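Stillis Table Board, pale blue-grey

Item: Stillis table board, large
Maker: Fustach
Availability: in stock, sent from our Cutano warehouse
Last change to this page: Friday, April 8, 2022

The Stillis board is a flat work surface which you lay on top of the table you already have. It protects the table from scratches, flour, glue and small spills. Many customers buy it for baking, and almost the same number buy it for crafts with children. It has no legs and no frame, so it can stand behind a cupboard when you do not need it.

The surface is matte. We asked Fustach for this finish because a shiny board reflects the lamp and makes the eyes tired in the evening. Dough can be rolled directly on it with a little flour. Please do not cut on it with a sharp knife. The marks from a knife do not go away, and the warranty does not cover them.

Under the board there are 4 rubber feet. They are already glued when you receive it. On an oiled table we recommend that you put a thin cloth under the feet for the first weeks, as fresh oil can hold the rubber very strongly.
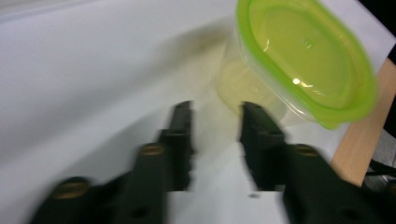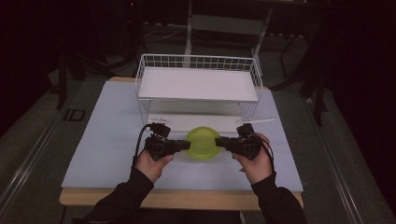
Cleaning

Wipe with warm water and a drop of dish soap. Let the board dry standing, with both sides open to the air. For dried glue, lay a wet cloth on the place for 30 minutes and then rub gently. Acetone and oven cleaner will damage the color.

Do not put the board in the dishwasher, also not for a short program. Hot pots need a trivet. A cup of tea is no problem.

Delivery and returns

We pack the board between two sheets of cardboard. Delivery takes about 2 working days after we receive the payment. You can return it within 30 days if it was not used. Please keep the cardboard until you are sure, as the corners are easy to damage on the way back.

From customers

"I make dumplings for the whole family and now I can leave them on the board while the water boils. Before, I used three small trays." Duyên Dương

"Good size, a little heavy for my mother. The color is more grey than I expected but we kept it." Miroslava Kostiuk

Questions about this item

Spare feet are sold in the Ibrahim accessories section, and they fit all Stillis boards made since February. For older boards please write first to Phong Cao in our customer service, with a photo of the underside, and he will check which feet you need.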